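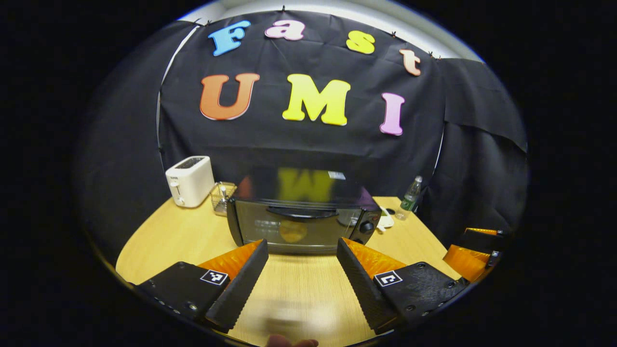

Figure 3. Workspace with toaster oven, open gripper fingers and fiducial markers.

Section 3. Demonstration rules

Each recording began with both grippers open and ahead of the table edge. Markers were kept clear of hands and sleeves. A run was rejected if a marker was lost for more than 26 consecutive samples. Of 800 runs, 579 met every rule. The Skadum checklist sets no limit on glare from glossy surfaces; we recommend adding one.

Sturkamis Lab, Wivville | Contact | Back to top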